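Table grape

Table grapes are grapes grown to be eaten fresh, as opposed to grapes grown for wine, juice, jelly or drying. Most commercial varieties belong to the species Vitis vinifera. Compared with wine grapes, they generally have larger berries, thinner skins and lower sugar content at harvest.

Cultivation

Vines are trained on trellises or overhead arbors, which hold the fruit clear of the ground and allow air to move through the canopy. Growers commonly thin the clusters early in the season – either by removing whole bunches or by clipping part of each one – to increase berry size. Girdling, the removal of a narrow ring of bark from the trunk or cane, is used for the same purpose. Dormant vines in the Northern Hemisphere are often pruned in February. 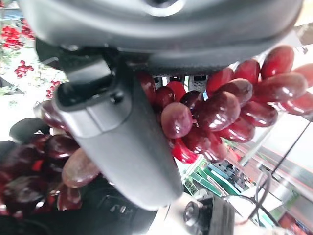

A bunch of deep red grapes

Color

Red and black varieties owe their color to anthocyanins, pigments that build up in the skin from the onset of ripening, a stage known as veraison. Warm nights can limit pigment formation. White varieties, which are green to yellow when ripe, do not produce anthocyanins in the skin.

Harvest and storage

Grapes do not continue to ripen after picking. Harvest timing is therefore based on sugar content, acidity and color. Bunches are cut by hand and cooled quickly, then stored near the freezing point of water at high humidity. The main causes of loss in storage are gray mold, caused by the fungus Botrytis cinerea, and drying of the stems.

See also
Raisin
Seedless fruit
Viticulture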